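Why Does Powder Clump? Our Kitchen Mixing Project
Costel Voicu and Delali Amoah
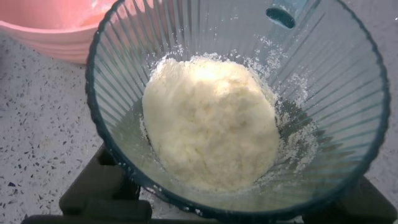

We picked this topic in January, after one too many lumpy shakes, and it got way more interesting than we expected! Our question was simple: does it matter if the powder or the water goes into the blender jar first?

We made 69 batches, weighing the powder each time and pouring the mix through a sieve to catch lumps. Powder first was the messy one — dry pockets stuck at the bottom, and we had to scrape them out with a spatula. Water first gave us a smoother mix almost every time (we both cheered at the first perfect batch).

Humidity was the part we didn't control. Delali wants to test that next, and Costel wants to try cocoa.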